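Zarkwood Home Robotics Club, minutes of the December meeting

Typed up by Qiuyue Yu, so blame me for the spelling. We started at 5, or when the coffee was ready, whichever you prefer.

Present

Me, Chenxi Yao in the chair, and most of the regulars. Apologies from the Brovent people, who had a delivery to deal with.

Last month's minutes

Passed, with one fix. I had written that Trendbridge were lending us a floor scrubber. They are lending us the manual for a floor scrubber. Sorry, everybody!

Can a machine make a bed yet?

This was the big one and it ate most of the evening. Chenxi kicked off by saying that dishes get all the attention and bedding is the harder job, and I have to say she won me over (I came in on the side of dishes). A plate stays the same shape when you pick it up. A sheet is a different thing every time you touch it, and you can't see the corner you want because it's folded under three other bits of cloth.

We talked for ages about what "made" even means. Is a fitted sheet with creases in it finished? Half the room said yes, that's how they leave theirs every morning. The other half wanted it flat enough for a hotel. Then there's all the stuff that ends up on a bed. Someone has to move a booklet before smoothing the sheet, and a person does that without thinking, but a machine has to decide whether it's trash, whether it belongs on the desk, or whether it should go back where it was.
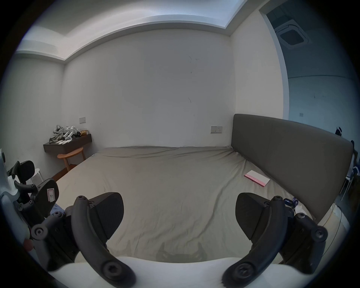
Demonstrating by hand versus programming

Chenxi is all for the hand-held grippers, where a person does the chore with the fingers and the machine learns from the recording. I like them too, and they're fun to use, but my worry is that we're very good at rescuing a bad grab and we don't notice ourselves doing it. She said that's exactly what she wants recorded, bad grabs and all. Fair point! We agreed that the Lu project should keep the clumsy tries and mark them as such.

There was a side argument about whether two fingers are enough for a sheet. I say pinching is fine for an edge and hopeless for smoothing. No vote on that, we'd still be there.

Shop floor

Short item. Restocking shelves is further along than bedrooms, in our opinion, mainly thanks to boxes being boxes. Clothing racks are another matter and we ran out of time.

To do

Chenxi: write down what counts as a made bed, one page, plain words.
Me: ask Trendbridge if we can see the scrubber in person.
Everyone: time yourself changing a fitted sheet at home. Chenxi claims 90 seconds. I don't believe her.

Next meeting

Saturday, same room. We'll keep it to 30 minutes per topic this time, and please bring your own mug.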